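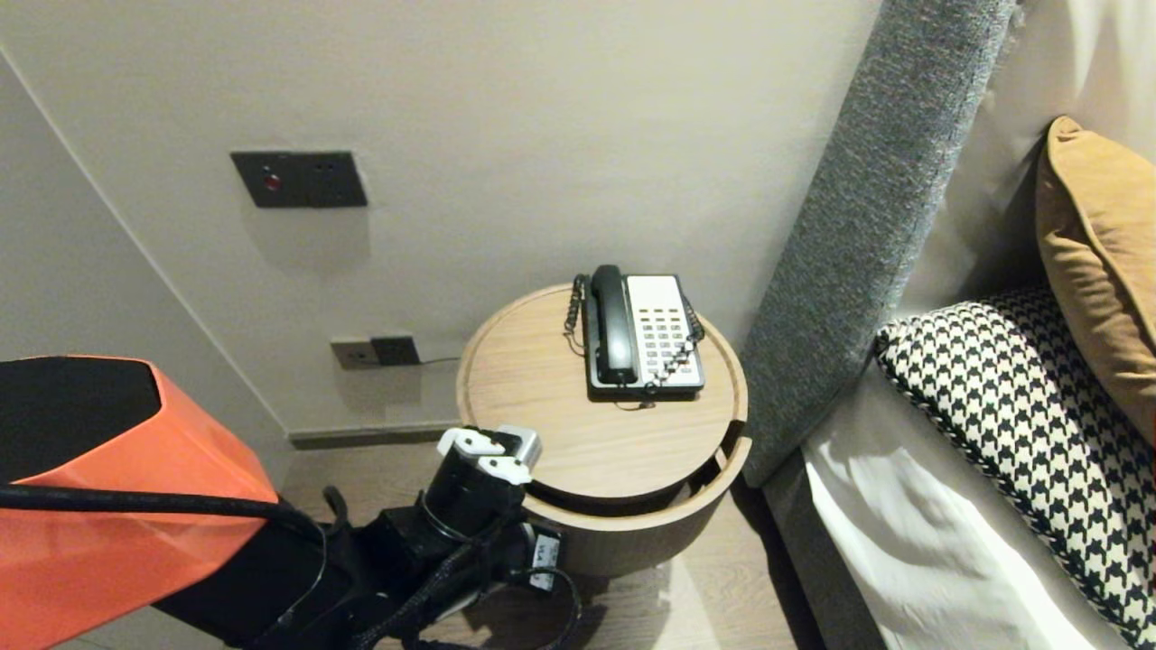
Chapter 3
Mediation in Congregational Disputes

3.1 Scope of the chapter

Chapter 2 dealt with private conversation between two members. This chapter covers disputes in which a third person, the mediator, is asked to assist. It does not cover church discipline or binding arbitration, which follow different rules and are treated separately.

A mediator has no power to impose an outcome. The parties keep control of any agreement, and either may withdraw before signing. Confidentiality is set by the written consent form and, where it applies, by state law. A pastor who has already advised one party should not serve as mediator in the same matter.

3.2 Intake

Intake is the stage between the first request and the first joint meeting. The mediator speaks with each party separately and records the following:

the issues as that party states them
any pending legal action
any fear of harm
the remedy sought

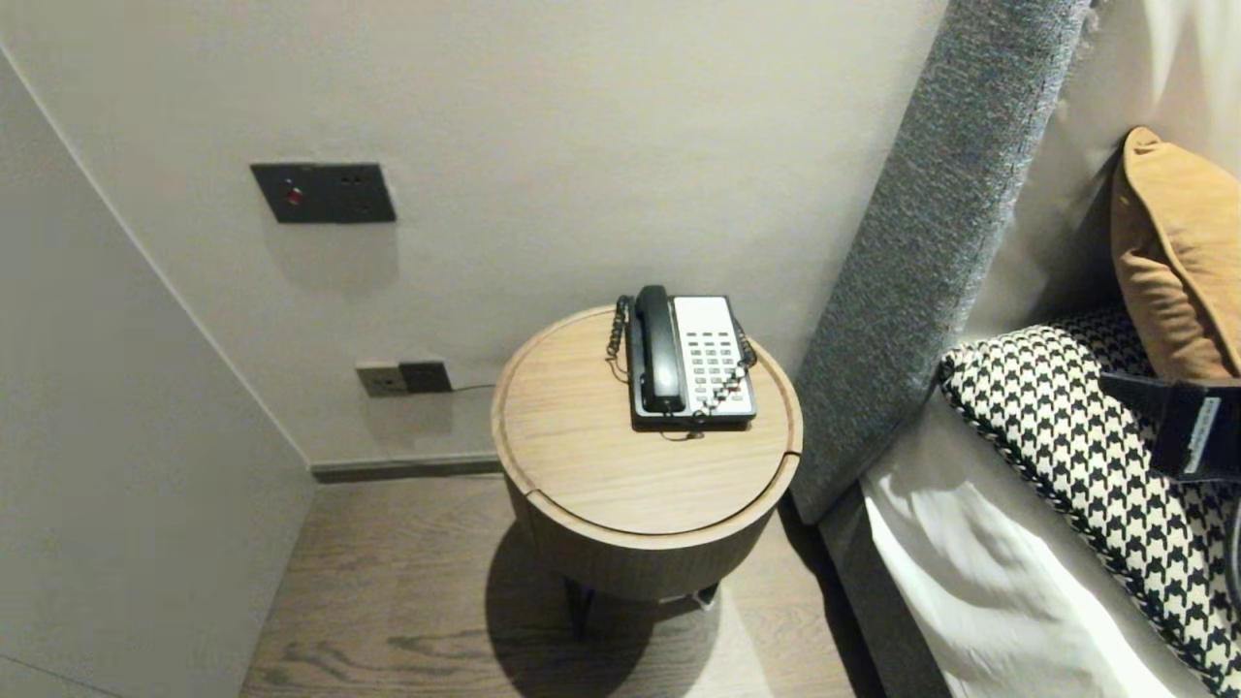 Separate intake limits the influence of one account on the other. Kanaujia and Tapia reviewed 73 congregational cases and found that the parties named different central issues in most of them. The mediator should therefore avoid drafting an agenda until both interviews are complete.

Matthew 18:15-17 is often cited as the basis for this sequence. The passage describes private approach, then the presence of one or two others, then the church. Ngau reads the second step as witness only; Pelupessy reads it as including assistance. Section 3.3 compares the two readings.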